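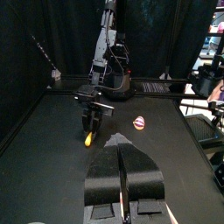
**WODGATE, April 10, 2024** – The town library on Boateng Street will stop charging fines for late books from the first day of next month. The town council approved the change on Monday evening, after a discussion that lasted longer than the one about the road budget.

Under the new rules, a reader who brings a book back late will pay nothing. If the book is not returned after 65 days, the library will treat it as lost and will ask the reader to pay the price of a new copy. When the book comes back in good condition, even much later, this charge will be removed.

Old debts will be removed too. According to the library, 2669 reader cards are blocked at this moment on account of unpaid fines. Many of these cards belong to children, and many have not been used for years. All of them will be opened again on the same day, and the owners do not need to fill in any form or visit the desk.

"We had families who owed us the price of one lunch and did not come back for four years," said Margit Grirnetti, who has directed the library since the old building was closed. "They were ashamed. I met one mother in the bakery and she crossed to the other side of the shop."
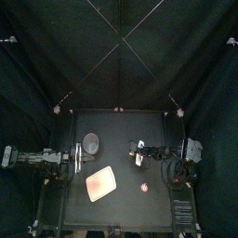
**Yevhen Kovalchuk**
*Local news reporter*

The library collected a little under $3000 in fines last year. Ms. Grirnetti told the council that a good part of this money was spent again on printing reminders, on stamps, and on the hours of the two employees who handle the payments. The reminders by letter will now be sent only one time, when the book is already counted as lost. Reminders by email will stay as they are, three days before the date and one day after.

To cover the missing income, the council will move $2000 from the fund for public events. The rest must be found by the library inside its own budget. Ms. Grirnetti said that she will order fewer magazines and that the second daily newspaper, which is read mostly by the same three gentlemen, is safe for now.

Not all members of the council were in favor. Two voted against and one did not vote. Council member Paul Irkico said he is not against the library, where he learned to read English himself, but he is worried about popular books.

"When there is one copy and twelve people are waiting, what makes the first person bring it back?" he asked. "A fine of twenty cents is small, but people remember it. I am afraid that the honest reader will wait longer."

The library answered that a book which another reader has reserved cannot be renewed, and this will not change. Also, a reader who keeps such a book more than two weeks after the date will not be able to borrow anything new until it is returned. The block will disappear by itself as soon as the book is scanned at the desk or dropped in the box by the side door.

This part of the rules was added after a public meeting in December, where several visitors raised the same question as Mr. Irkico. The meeting was held in the reading room and there were not enough chairs. One visitor proposed to keep fines for adults and remove them only for children and students. The library studied this idea during the winter but found it difficult in practice, as many parents borrow children's books on their own card and many grandparents do it also.

Fines will remain for some things. Films, board games and the sewing machine, which can be borrowed for one week, will still cost fifty cents for each late day. Rooms that are booked and not used will still be charged. Books that come from other libraries follow the rules of the library that sent them, and the reader should look at the paper band around the cover to see what these are.

People who paid their fines in the past will not get the money back. This was asked by a resident from the public seats on Monday, a man who said that he had paid eleven dollars in the same week when the proposal was first printed in this newspaper. The chair of the meeting thanked him for the question. There was some laughter, and the man laughed too.

Teachers at the primary school welcomed the decision. Hanna Boateng, who teaches the third grade and walks with her class to the library every second Thursday, said that in each group there are a few children who sit and read on the carpet but take nothing home.

"They tell me they forgot the card," she said. "Then I learn from the parents that the card is blocked, or that they do not allow the child to borrow because of the older brother who lost something. I hope to see those children carry a book out of the door in May."

She added that the school will put a short note about the change in the weekly letter to parents, in four languages. The library has prepared the text and anybody who wants to help with checking the translations can leave a name at the desk.

The library also invites readers to look at home for books which were forgotten, no matter how old. During the whole next month there will be an open cart inside the main entrance where they can be left without speaking to anyone. Books with water damage or missing pages can be left there as well – the staff will decide what can be repaired. Last year a travel guide was found in the return box that had been borrowed before the present computer system existed, and it is now in the glass case beside the stairs, together with its stamped card.

The opening hours do not change. The library is open Tuesday to Friday from 10 a.m. to 6 p.m. and Saturday from 10 a.m. to 2 p.m. The return box by the side door can be used at any time, except on public holidays, when it is locked.

The council asked the library to report after one year how many books were returned late, how many were lost, and how many of the reopened cards have been used. If the number of lost books grows strongly, the rules can be discussed again. Ms. Grirnetti said she will bring the first numbers already in the fall, before the budget talks start.

In the same meeting the council accepted the new timetable for garbage collection on the north side of the river and moved the question of the parking spaces at the swimming pool to the next session. The minutes will be available at the town hall from Friday.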